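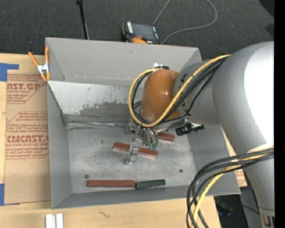 Page last changed: Friday, week 6 (L. Luangrath)

Storage and Handling of Goods
Handout 6: Wear in reusable containers

Read this before the seminar. Nuria Belay takes both groups this week, in room 34.

1. Why firms reuse containers
A cardboard box is cheap but usually makes one trip. A plastic or metal bin costs more and may make hundreds. The cost that matters is cost per trip: purchase price, plus cleaning, repair and return transport over the bin's life, divided by the number of trips. Students often leave out return transport. An empty bin that does not fold or nest takes up as much lorry space as a full one.

2. Kinds of wear
Abrasion: goods sliding against the base and sides. Coatings go first, usually in patches where the load touches most.
Impact: dropped loads, knocks from forks and trolleys. Look at corners and rims.
Fatigue: cracks from repeated lifting, mostly near handles.
Soiling: marks that may or may not wash off. A smudge is not damage unless it affects the goods.

3. When to withdraw a bin
Surface scuffing alone is rarely a reason. Withdraw if there is a sharp edge, a crack through the wall, a base that no longer sits flat, or loose coating that could get into the goods. Food and medical stores have stricter rules, covered in handout 8.

4. Worked case: Brotden depot
Brotden bought 269 bins at 40 pounds each, a total of 10,760 pounds. In the first year the depot logged 1022 trips across the whole stock, fewer than four trips per bin. At that rate the purchase cost alone is 10.53 pounds per trip for year one. The depot had bought for its busiest month, July, and most bins stood idle the rest of the year.

For the seminar: work out the purchase cost per trip if the same yearly rate holds for five years. Then say what else you would need to know before advising Brotden to sell part of the stock.

Reading: Rusnák, chapter on returnable packaging. The Lenel notes are optional.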